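2018-09-07

So I finally made it to the open day at Trindeo! I'd been meaning to go since June, when Hacer Bilgin told me they were letting people in to watch the humanoids do office chores. Parking was a pain (go in by the Heltengate side, trust me) and I got there 22 minutes late, but Zerrin Ertürk waved me straight into the next group.

They run the demos in small rooms off a long hallway, and you stand pretty close. My favorite was the filing one. I figured I'd get bored in a minute and ended up hanging around for almost 61, asking Zerrin about grippers and cable routing until she had to go find her lunch.

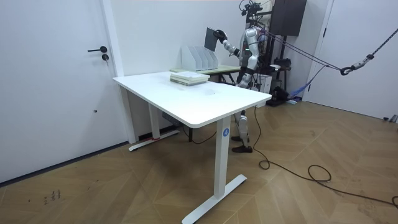
Filing demo at desk 4, with a flat gray board held over the white magazine holders.

What got me was how fussy the job is. Those slots are narrow! Zerrin says thin flat stuff is a lot harder than boxes, and that she'd happily never look at another folder again. I also liked the shoes. Plain black shoes, on a robot!

Coffee was good, the pastries were gone by the time I reached them. Hacer wants to do the Fomura tour next, and I'm in if she drives.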